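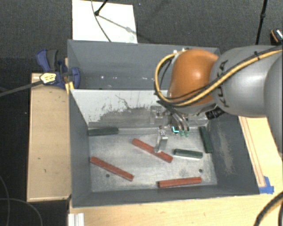

Can I put the Tanoli bin set into a bench I've already got?

Most wooden benches will take it. You need an opening big enough for both bins end to end, or two surfaces you can slide up to either side, and a floor underneath that doesn't slope too badly.

Tanoli twin bin set, for home and shared workshop arms
Sold by Prirent, made up in batches at the Draltbridge workshop
Last edited 2025-03-26

What it is
Pair of grey bins, one behind the other, sloping sides, for practising picking with whatever arm you've got. Comes with a bag of bar blocks, red and dark green, mixed lengths. Plus a clamp, plus cable bits. You supply the arm, the gripper, the bench and the patience.

We use the same sort of layout ourselves on the Draltbridge floor, under the KUKA. Bins down between the wooden tops, blocks tipped in the front one, back one left clear to drop into. Works just as well under something small off a home bench. Ajith Thevar has his under an arm he put together in a spare bedroom and it reaches everything except the near corners.

In the box
Front bin and rear bin
Blocks, red and dark green, one bag
Bar clamp for the rim
Cable ties, reusable, small handful
Strip of wood for packing out the side, cut a bit long on purpose
Printed sheet (the sheet says "tighten cuplings first", ignore that, left over from another kit)

Not in the box
Arm, gripper, air supply, camera, camera stand, tape. Winisus do a stand that fits, we don't stock it, ask them direct.

Sizes
Outside of each bin is on the drawing, send for it, too many people were ordering off the web page and then measuring after. Allow 50 mm clear down each long side for the packing strip and your fingers. Holes in the floor of the bin are round and go right through. Leave them open or tape them over from underneath. Anything small than a pea will find them.

Fitting
Set the bins in before the arm is powered. Sounds obvious. Get them square to each other, then clamp across the rim where the two meet, handle pointing away from the side the arm comes in on. Nip it up by hand. Don't lean on it, the wall will pull in and the bin rocks.

Pack the long side with the wood strip. Tape at one end is enough to stop it wandering, we use blue masking tape. If your bench has gaps on the other side as well, a bit of board does it.

On carpet the bins settle. Leave them overnight and re-teach your heights in the morning. Sorin Crăciun skipped this and spent an afternoon blaming his gripper.

On concrete put something soft under, old yoga mat, carpet tile. Noisy otherwise.

Cables and air
Bring everything over the top of the arm and round the joint with some slack, then tie it. Swing the arm through its full reach by hand, or slow as it goes, before you tighten anything. Too short and it tugs at the far wall. Too long and the loop drops in the bin and gets picked up, we have done this.

Cables on the floor, keep them off to the side of the bins and away from where you stand. Mark where your feet go if it's a shared space.

Blocks
Straight bars, no chamfer to speak of. Lying flat in the middle of the floor they're easy. Up against the divider or down the side wall they're horrible, that's the point of the set. A finger gripper wants room both sides and there isn't any.

Start with the reds. Get one colour going reliably, then let the greens in. The dark green is a pig to see against a grey wall with poor light. If your camera struggles, try moving the lamp before touching the code. Shiny floor throws the light back at you too, more so once it's scratched.

Replacement blocks come in bags, state colour. Yellow discontinued.

Wear
Paint goes first on the divider, then wherever the fingers rub. Floor scratches from day one. None of that is covered and none of it stops the bins working. If your vision was taught on clean paint it may start seeing the worn patches as edges. Teach it again, or repaint. Kamala Devadiga did hers with matt primer from a car shop and liked it better than ours.

Dents in the wall we will look at. Cracks in the metal we replace.

Speed and safety
Slow. Please. First week on any new layout run at the lowest speed your controller lets you, stop button in reach, nobody's hands in the bin. If a block jams, stop the arm, properly stop it, then reach in. In a shared workshop have one person on the button and say out loud when you're about to run.

Set a floor height in software just above the bin floor, so a bad pick ends in the air and not through the metal. Same for the side walls. The clamp stands proud of the rim, add it to your keep-out area or you'll hit it. Everyone hits it once.

Not a toy, not for unattended running. If the arm is big enough to hurt you then the guarding is your job, check with whoever runs your space.

Price and ordering
£100 deposit, balance when it ships. Ask for the current price, steel keeps moving.
Batches go out when there's enough orders to make it worth setting up the folder. Last one was December. Lead time is usually over 3 weeks, sometimes a good bit more, we'll tell you when you're in a batch.
Collection from Draltbridge is free, bring a blanket, the corners mark car seats.
Post is in 2 parcels. They don't always turn up together.
Single bin: yes, same lead time, no clamp.

Returns
Unused, with the clamp, with the blocks. Tell us first. Bins that have had extra holes drilled are yours.

Known snags, current batch
Clamp handle stiff out of the bag, drop of oil.
Some rear bins have a slight twist, sits fine once clamped.
Wood strip may be darker than last time, different supplier.
Printed sheet as above. New one being done by Ynyr Parry, when he gets round to it.

Notes sent in by people who have one
Karthikeyan Namboodiri: put the divider side nearest the base of the arm and you gain a bit of reach at the front. Changed mine round and could get rid of a riser block. Also worth labelling which bin is which in your program, I had front and back swapped for days.

Kamala Devadiga: fitted it in a door laid on trestles. Cut the hole with a jigsaw, sanded, fine. Would cut it tighter next time. Could do with a lid for storing.

Ajith Thevar: good solid bit of kit, heavier than I expected up the stairs. Blocks could be a shade narrower for small grippers.

(Narrower blocks: looking at it. Lid: a flat bit of ply does the job, no plans to sell one.)

Parts
Rim clamp, spare
Blocks, red, bag
Blocks, dark green, bag
Packing strip, cut to order
Cable ties, reusable
Drawing, free, by email or printed with your order

Questions
Use the contact form and put Tanoli in the subject or it goes in the general pile. Say what arm, what gripper, what the bench is made of. A photo of the bench helps more than a long email. Sorin answers most of them, evenings mainly.

See also: Tanoli single bin, Tanoli floor mat, Winisus stand fitting notes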